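3.2 Stimulus materials

Earlier work on grouping by color has mostly used flat shapes on a screen. We wanted objects that participants could pick up, so each trial used a small set of solid blocks in distinct colors and cross-sections. Blocks came in pairs, and both members of a pair had the same color. The blocks were bought from Fornum and used without repainting. Figure 2 shows a set of eight on a striped wooden board.

Participants were told to look at the set for as long as they liked and then to turn away and name the colors in any order. They were not told that order would be scored. Mujić reports that adults tend to name paired items together when the pairs are close to each other, and that the tendency weakens when other items come between them. Our spacing conditions follow that study, with the distances scaled to suit a tabletop. The experimenter wrote down each color as it was named and marked any pause long enough to be noticed. Repeated colors were kept in the record but dropped before scoring.

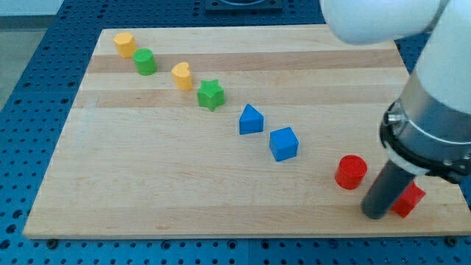
Figure 2. Colored blocks in same-color pairs, arranged in a roughly diagonal line on the board.

3.3 Participants and procedure

We recruited 228 adults through notices at the Clustcombe public library and two nearby community colleges. All reported normal or corrected vision. Sessions lasted about 40 minutes, including a short break, and were run one person at a time by Nanna Hviid or a trained assistant. Testing ended in February.

Each participant completed a practice trial followed by the main trials in random order. Between trials, participants filled in a page of simple sums to limit rehearsal. Responses were entered into Rudotow the same day and checked against the paper sheets by a second person. Disagreements were settled by listening to the audio recording.

3.4 Scoring

A response was scored as clustered when a color was followed directly by the color of the nearest neighboring pair. We compared the share of clustered responses with the share expected by chance, which we estimated from 1,000 random orderings of each participant's own answers. Trials with fewer than two named colors could not be scored and were left out.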